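Wina Textile Notes
Washing and drying printed bedding
March 23, 2025

Several readers wrote in after the August issue, which dealt with plain white sheets, and asked whether the same routine can be used on prints. Mostly it can't. White cotton tolerates heat, bleach, and a crowded drum. Printed bedding tolerates some of these some of the time, depending on how the color was put on the cloth.

Two methods account for most of what is sold. In pigment printing, the color sits on the surface of the yarn and is held there by a binder, a thin film that is cured with heat at the factory. In reactive printing, the dye bonds chemically with the cotton fiber and the leftover dye is washed out before the fabric is finished. Pigment prints cost less and can be put on almost any fiber, including polyester blends. Reactive prints need cotton or another plant-based fiber and more water to produce.

The label rarely says which method was used, but the cloth usually gives it away. Turn the sheet over. A pigment print tends to be much paler on the back and can feel slightly stiff where the color is heavy. A reactive print has gone further into the yarn, and the printed areas feel the same as the unprinted ones. Very light prints are hard to judge either way. If in doubt, treat the sheet as pigment printed.

Pigment prints fail mainly by abrasion. The binder cracks at the high points of the weave, and small flakes of color leave with the rinse water. The damage shows first along folds and hems, then across the middle of the sheet where the sleeper's weight rubs it. Turning the sheet inside out helps. So does leaving out jeans, towels, and anything with a zipper. A drum filled to 80 percent of its volume is the upper limit for mixed bedding, and printed sheets do better with less. An underfilled drum is also a problem on front loaders, where a single wet sheet can ball up and stop the spin.

Reactive prints fail mainly by chemistry. Chlorine bleach attacks the dye directly. Oxygen bleach is milder, but the activated powders sold for whites will dull strong colors over time. Use a color detergent, which has neither bleach nor optical brightener. Brighteners do no harm to the dye, but they put a bluish cast on pale areas and make a cream ground look like a different product from its pillowcase.

Warm water is enough for either type. Hot cycles have a place after illness or where dust mites are a concern, and the care label sets the limit. The Honorato shop sheet we reprinted last year gave a cold wash for all prints. We no longer recommend that as a general rule – body oils come out poorly in cold water, and the residue holds on to soil.

Drying does more harm than washing in many households. Take the load out while the hems are still slightly damp, shake it, and finish it on a line away from direct sun. The Porkutar folding rack reviewed in an earlier issue holds a twin sheet folded once over the bars. A full-size fitted sheet needs to be turned 2 times during drying, or the elastic corners stay wet.

Questions on fabric finishes go to the Rekow desk as before. Please include a copy of the care label.
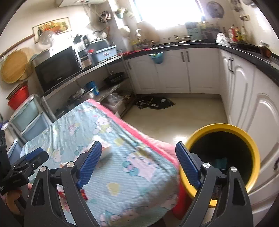
Dye transfer is the other common complaint, and it is most visible on pale grounds. Any loose color in the wash water settles on the lightest cloth in the load. Run new dark items alone for the first 4 washes. For a new print, press a damp white cloth against the strongest color for 5 minutes and look for a stain. Check the border separately if it is a different color from the center. A light blue sheet with a pink edge, like the one in the photo, has two colors to test, and the small pastel figures add yellow and teal. If transfer has already happened, keep the sheet wet and wash it again with color detergent before it goes near a dryer. Heat makes the stain much harder to remove.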